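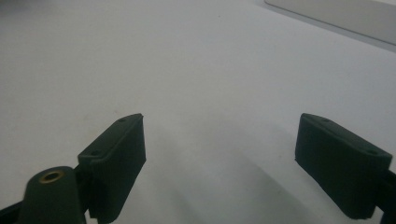 Canovbridge Club Fixtures and Results
Data card, last changed 2019-12-13

What is in this data

The files hold results from the amateur handball and floorball leagues in the Canovbridge district. There are 38 clubs and 450 matches. Each row of the main table is one match, with the two clubs, the hall, the age group, the final score and the name of the league.

The first version was typed from paper match sheets by Nhung Ung and Marlina Wattimena. Birthe Snorradóttir compared the typed rows with the league tables and corrected them where the sheet could be read clearly. Where it could not, the score is left empty and the column "unclear" says yes.

Files

matches.csv, one row for each match
clubs.csv, the short and full name of each club
halls.csv, the halls with their post codes
changes.txt, corrections in the order they were made

All files are in UTF-8 and the separator is a semicolon. Please take care when you open them in a spreadsheet program, which may turn a score such as 4-2 into a date.
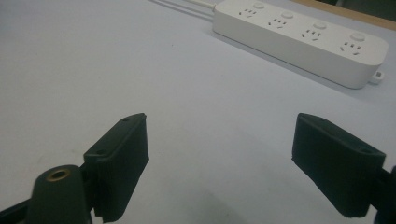
White power strip on a table top.

Known problems

Two clubs, Flalska and Szekeres, played as one team in the under-16 group until April. Those matches are listed under Flalska only. If you make a table for Szekeres, it will look as if the club did not play before that month.

In 29 matches the hall is missing. The league moved some of them at short notice and the sheet was not changed. We did not guess the hall from the home club.

Matches given to one side without play have the score 0-0 and the word "awarded" in the notes column. Take them out before you calculate average goals.

Names of players and referees are not included. Please do not ask us for them.

How to use it

You may use the files freely for club work, school work or research. The Disix script in the tools folder makes a league table for one season. It needs the name of the league exactly as it is written in matches.csv, with capital letters.

Corrections

Write to Florin Ardeleanu with the match number and, if possible, a copy of the sheet. Brijesh Chaturvedi puts the corrections into the files at the end of each month.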